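Sterbridge Recovery Fund — grant holders' reports
Back to all reports

Grilside electronics reuse and recycling scheme: progress report to the fund
Submitted June 16, 2019
Prepared by Gerardo Fabbri, scheme manager

1. Purpose of this report

This is our second report under the current grant. It covers collection, sorting, repair and onward sale of small household electricals in Grilside and Folitz, and the state of the budget lines you asked us to comment on in your last letter. The energy use figures for the building will follow separately, as agreed.

2. Collection

Drop-off points are now open at all the sites named in the application apart from Murín. The landlord there has asked for a different position for the container, away from the fire exit, and we have accepted this. The new drawing has gone to him and we expect to have his signature before the end of June.

We took in 2,270 items over the reporting period. Kettles, toasters and hairdryers make up the largest group, followed by phone chargers and loose cables. Laptops and tablets are still a small share of what comes through the door, and lower than the application assumed. People seem to hold on to them because of the data stored on them. We have put up a notice at each point explaining how drives are wiped, and we have added the same text to the leaflet.

The Folitz point fills up faster than the others. We moved it to a second weekly collection, which costs more in fuel and driver time but has stopped bags being left on the pavement. The council had written to us twice about this. There have been no letters since the change.

3. Sorting and testing

Sorting has moved into the back unit and the racking is in. Every item gets a visual check and a plug check before it goes to the test bench. Items that fail the visual check go straight to the recycling cages.
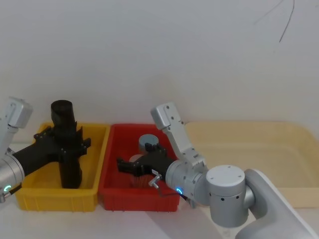

The main delay is at the electrical safety test. We have one tester in use and a second on order, and the supplier has moved the delivery date back once already. Until it arrives, items wait longer than they should between sorting and testing, and the shelves by the loading door are fuller than we would like. We have asked for a firm date in writing.

Batteries remain a concern. Lithium cells are removed at the first check and stored in the steel cabinet, as set out in the fire risk assessment. We had one swollen tablet battery in the period. It was isolated according to the procedure and collected by the licensed carrier. The insurer was told and has not changed our terms.

4. Repair and resale

We repaired and sold 400 items through the shop. Most repairs were simple: a fuse, a flex, a switch. Coffee machines take far more time than they earn and we have stopped accepting them for repair, though they can still be dropped off for recycling.

Shop takings are slightly under forecast. Opening hours were cut while the front window was replaced, and we have not yet made up the difference.

5. Staffing and training

The workshop post was filled at the second attempt. The new technician has finished the safety testing course and is now signed off to work alone. The part-time driver's post has been extended to the end of the grant year, paid for from the underspend on publicity.

6. Budget

We have spent 72 per cent of the equipment line. The rest is committed to the second tester and to two more recycling cages. Transport is over profile because of the extra Folitz run — we would like to move money from publicity to cover it, and a request form is attached. No other changes are asked for.

7. Next period

Open the Murín point. Clear the testing backlog. Agree a price with the cable buyer, whose present offer runs out at the end of the quarter. Send the fund a revised estimate for laptops and tablets, with a lower figure than the one in the application.

Attachments: budget transfer request; waste transfer notes; revised Murín site plan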